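Unit 5: Generalizing About Groups – Dating, Stereotypes and the Advice List

What we are reading this week

The packet has two dating columns in it. One claims to explain what women from a certain country are like on a date. The other is a reply from a woman who comes from that country and has had enough. Read the column first, then the reply, then go for a short walk.

You will probably enjoy the reply more. Most people do. Your job this week is to work out whether it is a better argument or just better company.

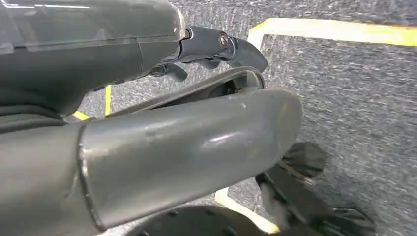
Page last changed: April 9, 2020

Terms you need

Generalization: a claim about a whole group. "People who grew up in Bratow marry late" is a generalization. It may even be true, if somebody went and checked the marriage records.

Stereotype: a generalization that has stopped taking questions. Show it a person who doesn't fit and it calls her an exception. Show it 30 and it calls them 30 exceptions.

Anecdotal evidence: what happened to the writer. The author of our column went on 3 dates, all of them bad, and concludes that the problem is a nation. There was one other person present on all 3 dates – he does not follow up on this lead.

Backhanded praise: "They are so devoted to family" looks like a compliment until you notice which chores it is assigning. Mark every instance in the column. My copy ran out of margin.

How the list format does its work

A numbered list looks like research. Each item arrives with its own number, so the reader feels that something has been counted, and by the last item we have forgotten that the first one came with no support at all. Try putting any item from the column into an ordinary paragraph. It starts asking for a "because" almost at once.

Lists also hide contradictions. Item 2 says the women in question are too traditional. Item 5 says they are too modern. With two paragraphs of jokes in between, a surprising number of readers will nod at both.

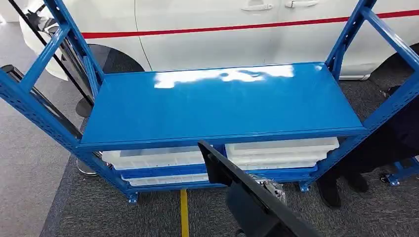
Then there is the matter of who is being spoken to. The column says "you" throughout, and "you" is always a man, always from somewhere else, and always shopping. The women are never "you." They are the merchandise, and they get reviewed the way one reviews a toaster. When you write your response, keep a tally of who gets to be the subject of a verb.

The problem with answering back

The reply quotes each item and knocks it down. This is satisfying, but it has a cost: the original writer has picked the topics, the order and the tone, and the reply has to follow him around the room. Watch for the place where she answers "women from my country are cold" with "women from my country are the warmest in the world." That is the same kind of claim with the sign flipped.

She is stronger where she writes about her own cousins, who disagree with each other about everything, including whether she should have replied.

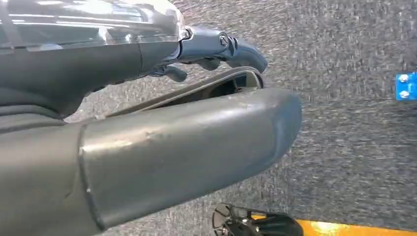 Some of you will want to say that the column was only a joke. Fine, but then explain the joke. Write down what a reader has to believe already in order to laugh at it. If the answer fits in one sentence and you would not read that sentence aloud to your neighbor, put that in your paper.

For next class

Write 2 pages on one item from the column and the passage that answers it. Quote both. Do not tell me about your own dating life unless it is evidence, and review the entry on anecdotal evidence before you decide that it is.

The reading for May is the chapter on matchmaking ads. It is longer than it looks and the footnotes count.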